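Chapter 9
Overnight Stops on Long-Distance Routes

Learning objectives

After studying this chapter, students should be able to:
Explain how the spacing of overnight stops affects the design of a self-drive itinerary
Calculate a realistic driving day from distance, road type and daylight
Describe the main forms of roadside lodging and the travelers each one serves
Prepare a stop schedule that includes at least one alternative for each night

Key terms: driving day, stage, fallback stop, late arrival, turnaround, rest night

9.1 Introduction

Chapter 8 dealt with the route itself: the choice of road, the condition of the surface, and the supply of fuel and water. This chapter considers where the traveler sleeps. In remote districts the two questions cannot be separated. A route that looks reasonable on a map may prove unworkable if the only available rooms lie too close together at one end and too far apart at the other.

A stage is the part of a journey between one overnight stop and the next. Its length is usually given in kilometers or miles, but planners should think of it first in hours. A stage of 385 kilometers on a sealed highway with few towns can be driven comfortably between breakfast and the middle of the afternoon. The same distance on gravel, with creek crossings and livestock on the road, may take all the daylight of a winter day and leave no margin for a flat tire.

The working day of a driver on vacation differs from that of a commercial driver. Vacation travelers stop more often, start later, and are frequently unfamiliar with the vehicle. They may be traveling with small children or older relatives. Many of them have never driven for more than three hours without a break. An itinerary written for a professional driver will fail such a party by the second or third day.

9.2 Forms of roadside lodging

Four forms of lodging are common along long-distance routes. The motel offers private rooms with parking close to the door. The roadhouse combines fuel, meals and a small number of rooms, often in detached cabins. The station stay or farm stay provides beds on a working property and normally requires an advance reservation. The campground supplies sites for tents and vehicles, sometimes with a few cabins for guests who carry no equipment.

Standards vary more within each form than between them. A modest roadhouse may keep excellent rooms, and a motel with a handsome sign may not. The planner should ask every property the same questions: the latest hour at which a key can be collected, whether bedding is supplied or must be brought, whether meals are served after dark, and whether the rate changes with the season. 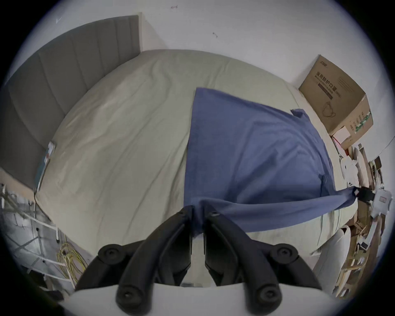

Figure 9.1 Bedding: a blue cloth on a bed with a pale gray-beige fitted sheet.

The question of bedding deserves particular attention. Some cabins and bunk rooms are let without sheets, and the listing may state this only in small type. Travelers who arrive late and tired with nothing to put on the bed are poorly served by their planner, however good the route. Where linen is rented at the desk, the desk may close at an early hour.

9.3 The turnaround and its effect on arrival times

The turnaround is the period between the departure of one guest and the arrival of the next. In a large hotel it is handled by a full housekeeping staff and is seldom noticed by guests. In a remote roadhouse the same two people may be pumping fuel, cooking lunch and preparing the rooms. An early arrival in such a place brings no advantage, and the stage may as well be lengthened by a walk or a meal on the road.

Laundry is a related constraint. Properties that depend on tank water often limit washing in the dry months, and some send their linen to the nearest town. A guest staying several nights may be asked to keep the same sheets. Planners should treat such policies as part of the normal conditions of remote travel and should inform their clients before departure.

9.4 Case study: The Macedo to Kemow route

The route from Macedo to Kemow is used throughout this chapter. It passes through Flosum and Ploltstead and is normally driven in four stages. Flosum has two motels and a campground. Ploltstead has a single roadhouse with 9 cabins. Between Flosum and Ploltstead there is no lodging of any kind.

Everaldo Evangelista, who planned the first guided season on the route, placed the second night at Ploltstead. The stage from Flosum measured 188 kilometers, and he judged that it could be driven in a morning. His notes record that parties reached the roadhouse well before the cabins were ready and waited in the shade of the fuel canopy. In the following season the stage was extended by a side trip to the Ploltstead gorge, and arrival moved to 4 p.m.
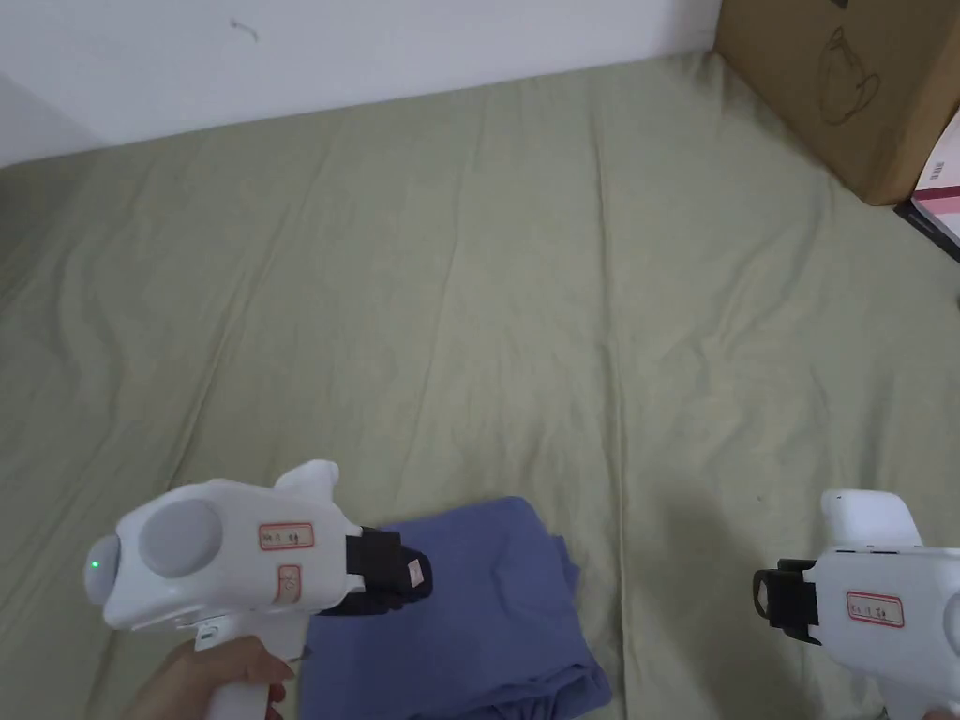
The change introduced a second difficulty. A party delayed in the gorge now faced the last part of the stage at dusk, when animals move onto the road. Simone Xavier, then responsible for bookings at the roadhouse, proposed a firm rule under which any vehicle still in the gorge at 3 p.m. would turn back for the highway regardless of what remained to be seen. The rule was adopted and printed on the stage card given to each driver.

By November, when the heat becomes severe, demand on the route falls sharply and one of the Flosum motels closes. A schedule prepared for the cooler months cannot simply be reused. Érica Brandão and Ji-hoon Oh, who revised the route notes for later seasons, list the fallback stop for each night in two columns, one for each half of the year. Their full table is reproduced at the end of the chapter, and students will need it for Exercises 3 and 4.

9.5 Rest nights

A rest night is a second consecutive night at the same stop. It allows the driver a full day away from the wheel and gives the party time for laundry, minor repairs and shopping. On a journey of about 3000 kilometers, the method used in this book calls for at least two rest nights, placed where supplies and mechanical help can be obtained. Scenery is a secondary consideration. A planner who assigns both rest nights to the most attractive stops may find that neither has a grocery store or a garage.

The position of the first rest night is discussed in Section 9.6, together with the effect of crossing a time zone on the length of the driving day. Students who have not completed the distance worksheet in Chapter 8 should do so before continuing.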